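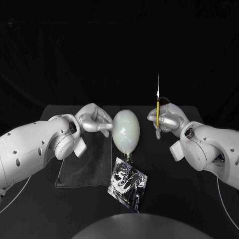

Small towns should stop closing their branch libraries on the strength of a door count. I have lived in Halmont for most of my life, and the county now wants to shut the Figueroa Street branch, where the counter at the entrance recorded 151 visits in March.

That number is correct. It is also a poor way to judge a building. A man who comes in to return a DVD is one visit. A woman who spends the whole afternoon filling out a disability claim is one visit too.
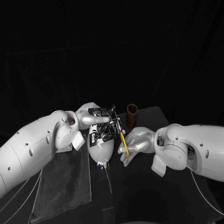

The county says people can use the main library in Nustimham. The bus there runs 2 times a day, and the last one back leaves before the high school lets out. Anyone with a car will manage fine. People with cars were never the ones who needed the branch most.

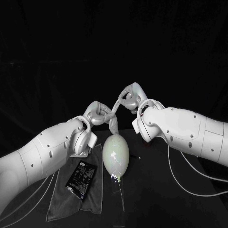

I don't claim the branch should stay as it is. It is open at the wrong hours. Three evenings a week would serve working families better than five mornings, and would cost the same in wages. The county has not tried this. It went from a low count straight to a closing notice.

Savings matter, and the roof does need work. But the county could ask cardholders what they use before it decides. A letter to each household would be enough. 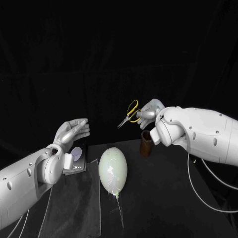
Vol. 3, page 216

Comments on the closing are open until the end of the month. Mine is already in, and it asks for one year of evening hours before any vote.

Pankaj Dhillon
8 July 2022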